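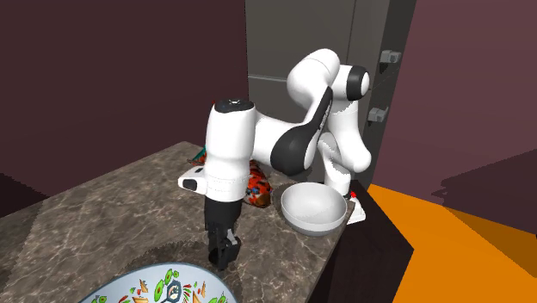 Gavin Skinner says I should stop re-zeroing the gripper every time the arm drifts and go look at the mounting file first. He wrote that under my May post, and he was right, so I spent Tuesday evening doing it his way.

Some background for anyone new. I keep a simulated kitchen cell called Jirnus. One arm, one counter, a bowl, a plate, and a bag of snacks that gets swapped for other things depending on the run. The cell is supposed to match the real bench at Hepburn closely enough that a pick tuned in one works in the other. For the last couple of weeks it hasn't. The fingers were stopping too high over the plate, and each fix I made at the wrist threw off the reach to the bowl.

I opened the mounting file and compared it with my notes from the bench. The base was set 13 mm too high. I had typed in the height of the old riser, which we took off in the spring. Every offset I had added at the wrist since then was covering for that one number.

What I did, in order:

Saved a copy of the whole cell.
Set the base height to match the bench.
Deleted all 5 of the wrist offsets.
Sent the arm to the spot over the plate with the gripper pointing straight down and nothing in it.
Measured from the fingertips to the rim and wrote it down.
Did the same over the bowl.

The plate height came out right the first time. The bowl was still off by a hair, and that was the bowl's own position. It had been nudged toward the base at some point, probably by me dragging it with the mouse. I typed the old coordinates back in and locked it.

Then I let the pick routine run overnight. It got through 871 cycles and dropped the bag 22 times. Most of the drops were with the bag lying on its side behind the wrist, where the elbow has to come up high and the approach is awkward. I don't think that is a mounting problem. I'll look at the approach angle next.

I also moved the base height into its own line at the top of the file with a comment next to it, so the next riser change is one edit.

Still to do: the joint limits, and the friction on the fingertips.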